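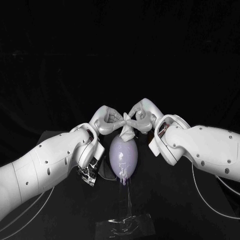 Pale lavender balloon with white cloth or tissue knotted at the top

Last updated: Mon 25 August

Search reviews Search Clear

Brolton party balloons, lavender – review by Kamala Acharya

I bought these balloons for the name day of my niece, after I read many good opinions of them. The pack has 16 pieces and I have now used almost all of them, so I think I can judge fairly.

The color is the best part. It is a very soft lavender, more pale than on the package, and it looks beautiful against something dark. With a white wall behind it you lose much of the effect, so I hung a black cloth and was very satisfied.

The neck is a little short. My fingers are not strong and the knot took me several tries – two balloons broke in this moment. For the top I tied a piece of white cloth in a knot, with the ends standing up like a small tuft. Thin cloth is better, the thick one slides. Please do not pull hard near the rubber.

After 3 days most of them were still round, only softer to touch. The smell of rubber is strong on the first evening.

I miss a ribbon in the pack, and the instructions are printed so small that I needed my other glasses. Still I would buy them again, also in the white color if they bring it back in February.

My rating: 4 of 5

We use cookies to improve your visit. Accept all Manage settings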